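Skalteo Stays: short-stay listing records

README for release 3

Skalteo Stays is a table of short-stay accommodation listings: hotels, serviced apartments, guest houses and a few hostels. It was put together to study how properties describe themselves and what they say they provide. Each row is one property. There are 551 rows and 23 columns.

Maintained by Ravindran Mathew. Parvathi Suvarna wrote the amenity codes and checked the house rules fields.

What is in the package

listings.csv - the main table, UTF-8, comma separated, with a header row
amenities.csv - one row per property and amenity code
codes.txt - the amenity codes and what each one covers
changes.txt - what changed between releases

The two tables join on property_id. The id is stable between releases. If a property is removed, its id is retired and not used again.

Main columns

property_id: text, starts with SK
name: as the property writes it, including capitals
type: hotel, apartment, guesthouse, hostel or other
district: free text, see Known problems
checkin_from, checkin_to: local time, 24-hour clock
checkout_by: local time, 24-hour clock
rooms: whole number, blank if not stated
kitchen: none, shared, kitchenette or full
parking: none, free, paid or street
pets: yes, no, on request or blank
desk_hours: free text
description: the property's own text, English only

The remaining columns are described in codes.txt. Most of them are yes/no fields that come straight from the amenity table and are repeated in the main file to save a join.

How the rows were collected

Properties filled in a form, or sent us their existing fact sheet and we filled in the form for them. The column source says which. No row was copied from a booking site. Prices and guest reviews were left out on purpose, as they go stale quickly and we had no good way to refresh them.

A blank means the property did not answer. It does not mean no. This matters most for pets and for step-free access, where many owners skipped the question.

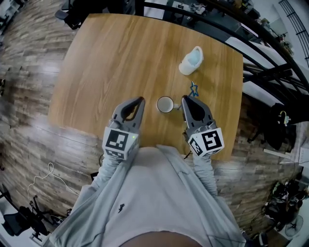

The form changed once, in January. Before that, breakfast was a single yes/no question. It now has three values: included, extra charge and none. Older rows marked yes were sent back to the owners, and those who did not reply are coded "unclear". Please do not fold "unclear" into "included" - the replies we did get were split between the two paid and unpaid options.

Amenity codes

There are 11 groups, from K (kitchen) to W (work space). A code is given only when the property states the amenity outright. "Everything you need for a relaxing stay" gets no code. "Washer in the apartment" gets L2. "Laundry nearby" gets nothing, because nearby can mean the next street or the next suburb.

Gyms were harder than expected. Several properties offer access to a Futness club instead of having a room of their own. Those are coded G3, off-site gym, whatever the distance. G1 is kept for equipment inside the building.

Known problems

District names are not cleaned up. The same neighborhood can appear under two or three spellings, and some owners put the city there.

Accented characters were damaged in release 1. Guesthouse Seppälä is the row most people noticed, but others were affected too. All of them should be correct from release 2 on. If you open the file in a spreadsheet program, choose UTF-8 at import or the damage will come back on your side.

A late check-in after midnight is stored as a time on the next day, so checkin_to can be smaller than checkin_from. Sort with care.

Desk hours on Sunday are often missing even where the rest of the week is filled in.

The Rikard apartments are listed as one property, though they take up two buildings with separate entrances. The rooms figure is the total for both.

Suitable uses

Comparing amenities across property types, testing search and filter tools, and teaching basic table joins. The set is too small to say much about any one city, and it leans toward independent places. Large chains are hardly represented. It should not be used to plan a trip, as hours and rules may have changed.

Corrections

Send the property_id, the column name and the new value. Owners can ask for their row to be removed at any time, and removals go into the next release. Corrections to codes go to Parvathi, everything else to Ravindran.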